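September · 2 min read
Posted by Kelly Trindade

Decanting hand soap, part two

After the last post Umut Uçar asked why I bother with pump bottles when the refill pouch has a perfectly good spout. The answer is dose control. A pouch gives whatever the wrist gives it. A pump gives roughly the same amount per stroke, provided it is primed and the dip tube reaches the bottom.

I buy the soap in 900 ml pouches and thin it slightly, as it is too thick for most pump heads. My method is to weigh the soap into a glass bowl, add water at nearly 40 grams per pouch, stir slowly and leave it until the bubbles clear. Stirring fast puts air in, and air in the tube means several dead strokes at the start.

For checking the dose I pump into an empty bowl on the scales, 2 strokes at a time, and write down the weight. Clear glass is useful for this – a small amount of pale soap is hard to see in white china. Press straight down on the centre of the cap. Pressing off to one side makes the stem bind and the reading drops.

Tall bottles with a narrow base tip easily when pumped, so hold the body with the other hand, below the shoulders.
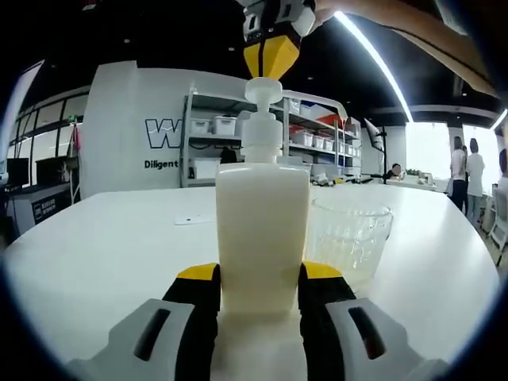

Next I want to compare the lotion pumps, which have a stiffer spring and a longer tube. Arif has lent me a Borance one to start with.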